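Skip to content
Search the manual: type a word or part number
We use cookies to remember your language and the last page you read. Accept / Manage

Muroddale Kitchen Cell Guide
Section 3: Planning and Budgeting Before You Order

This section is for the person who will sign the purchase request. Installation starts in Section 4. Complete every step here before you ask Drudovura for a firm quote, as changes to a quoted cell are billed as new work.

You will need a tape measure, a floor plan of the room, the name of your electrician, and a copy of the Planning Sheet from the back of this guide.

3.1 Decide what the arm will handle

1. Write down every item the arm is expected to pick up or move in its first year. Use plain names: plate, bowl, pot, loaf of bread, card.
2. Next to each item, write its widest and narrowest dimension where the fingers would close on it.
3. Weigh the heaviest item with its contents. A pot is often weighed empty by mistake.
4. Mark any item that is soft, shiny, or very thin. These take longer to set up and may need different fingertips.
5. Cross out anything that nobody on site is willing to test by hand for a full day.

Note: Two-finger grippers are quoted as standard. If more than a third of your list is marked in step 4, ask for the fingertip price list at the same time as the quote. Ordering tips later means a second shipping charge.

Caution: The rated payload of an arm includes the gripper. Subtract the weight of the gripper, the fingertips, and any bracket before you compare the rating with your heaviest item.

3.2 Measure the work area

1. Measure the counter the arm will serve. Record length, depth, and height from the floor.
2. Mark where the base will sit. The standard Muroddale base plate needs a clear mounting surface and cannot be placed over a sink cutout, a drawer, or a cooktop.
3. Measure from the center of the base to the farthest point where an item will be picked up. Write this as the working reach.
4. Measure from the center of the base to the nearest wall. The narrowest clearance we will quote against is 532 mm.
5. Measure the height from the counter to the lowest shelf, lamp, or cabinet above it.
6. Check the width of every door between the loading area and the room. The crate is 830 mm wide and cannot be tipped on its side.

Note: The working counter height for the standard stand is 914 mm. If your counter is higher or lower, enter the difference on line 9 of the Planning Sheet. A custom stand adds to both the price and the lead time.

3.3 Try the layout in simulation first

A simulation license costs much less than an arm and can be bought on its own. We recommend that first-time buyers run the layout for at least one full budget cycle before ordering hardware.

1. Order the Kinderero layout package, or use a simulator your team already knows.
2. Build the counter using the measurements from 3.2.
3. Place the items from your list on it. Use the clutter you expect on a normal working day, including things the arm is not supposed to touch.
4. Run each pick from at least three starting positions.
5. Write down every pick where the elbow or wrist comes close to a wall or another item.
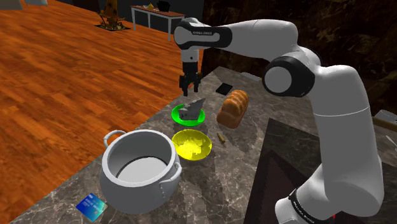
6. Move the base and run the same picks again. Keep the position with the fewest entries in step 5.
7. Save the final layout file and attach it to the purchase request. Drudovura will quote against this file if one is supplied.

Note: Simulated grasps tend to look better than real ones, particularly with soft or shiny items. Do not use the simulated success rate to work out savings. Use it to compare one layout with another.

Caution: A layout that clears every object in simulation does not replace the site risk assessment. The assessment is a separate line in the budget and must be done on the installed cell.

3.4 Fill in the budget lines

Enter an amount on each line, even if the amount is zero. Blank lines are the usual cause of returned requests.

Line 1. Arm and controller
Line 2. Gripper and one spare set of fingertips
Line 3. Stand or base plate
Line 4. Cameras and mounts, if used
Line 5. Simulation license, per seat
Line 6. Electrical work
Line 7. Risk assessment and guarding
Line 8. Operator training
Line 9. Custom height or floor work
Line 10. Shipping, crate return, and insurance
Line 11. Yearly service
Line 12. Test items (dishes, food, packaging)

Note: Line 12 is small but it repeats. Bowls chip and bread goes stale. Budget for test items monthly during the first year.

Some buyers lease the arm and purchase everything else. If you lease, lines 2, 3, and 7 are still yours to pay. Check that the lease allows the arm to be moved to another room.

3.5 Plan the order dates

1. Ask your finance office for the last day it will accept capital requests. At most sites with a July fiscal year, this falls in June.
2. Count back from that day to allow for the quote and for one round of corrections.
3. Book the electrician before the arm ships. The crate should not be opened until the outlet has been tested.
4. Do not book operator training until you have a delivery date in writing.

Send the finished Planning Sheet and layout file to Felicidad Manalastas in Site Planning. For leased equipment, send them to Abdel Hamid Leasing and copy Site Planning.

Caution: Do not pay a deposit against a verbal quote. Deposits are accepted only with a quote number.

Go on to Section 4, Receiving and Unpacking.

2 comments | 7 shares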